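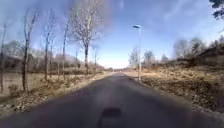 Path following: shadow on the centerline read as obstacle

Student Projects > Outdoor Rover > Perception
5 replies

s_nordin
Our course project is a small rover that has to follow the park path for 400 m without intervention. Segmentation is a small network trained on 721 labeled images, input downscaled by 2. Asphalt against grass is fine on both sides. The failure is the dark rounded shadow in the lower center. The network labels it non-path, the planner sees a blocked cell straight ahead, and we stop. Zemach (our planner node) does what it is told, so I would like to fix this in perception. Has anyone on last year's team dealt with it?

annapurna_d
Convert to a color space that separates brightness from chroma and train on the chroma channels only. A shadow on gray asphalt changes brightness far more than hue. We did this for Kurup and the false stops went away.

s_nordin
Tried it in November. Dry grass and sunlit asphalt get too close in chroma and the right edge starts to wander. The embankment is the worst part, brown and patchy all the way along.

elango.w
I disagree with dropping brightness. There are no painted lines on that path, so the verge is your only lateral reference and you need all the contrast you can get. Keep three channels and augment: multiply random rounded polygons by 0.3 to 0.6 and leave the labels alone. Put half of them near the bottom center.

annapurna_d
Synthetic shadows have edges that are too clean. The network learns your polygon tool.

elango.w
Blur the mask with a random radius. It costs two lines of code.

malathi_w
Before anyone retrains: check whether the blob keeps the same pixel position over a run. If it does, it moves with the rover, and a fixed mask in the near field solves it for that sun angle. Log the centroid for 500 consecutive images and plot it. Also, Stellan, are you undistorting first? The left and right margins are stretched and blurred. The nearest trunk on the left is a smear, and so are the branches at top right. I would crop both sides before training on anything.

s_nordin
No undistortion yet. The crop is easy, I will do that tonight. I don't like a fixed mask — if a real object sits in that region, we drive into it.

malathi_w
Then mask only the segmentation output and let the ultrasonic sensor keep its veto. Two separate inputs to Zemach, with stop on either. Your current config merges them before the planner, and I would undo that anyway.

sudheer_a
One more item for the labels. The far end of the path fades to a pale strip, and there is light sandy ground just to the right of it. If different people labeled those images, check that the sand is always off-path. In our set it was split and the heading estimate pulled right at long range.

s_nordin
Checked a sample. Two of us did label it differently. Relabeling now. Order of work: crop, relabel, centroid plot, then the blurred polygons. Will post the plot in this thread.

annapurna_d
Post the chroma result on the cropped images too, please. I still think the edge problem came from the margins.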